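Subject: Re: [picnic-list] Plates for the Greenwood potluck

On 2018-01-25, the Kulberg branch wrote:

> We still have no plan for dishes. Paper again? Last November we
> filled 2 bins with it before dessert.

Please, no more paper! I'd love for us to go with reusable plastic, and I've been reading up on it all week. A set of 67 pieces would cover the Greenwood crowd if people bring their own forks (most do anyway).
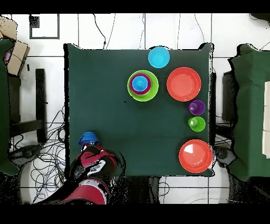 The Monmont group switched two summers ago and they rave about it. They wash everything on site in two tubs, one soapy and one clear, and let it air dry on old towels. Groltitia does the same for their harvest supper, and the whole lot packs into the trunk of one car.

I'd go for mixed colors too, so kids can remember which plate is theirs! 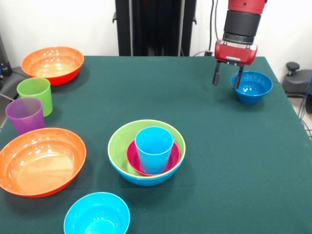

*Orange bowl and lime green cup, on the green cloth.*

Could Kulberg bring the tubs? I'm happy to store the dishes over the winter, and I have plenty of towels.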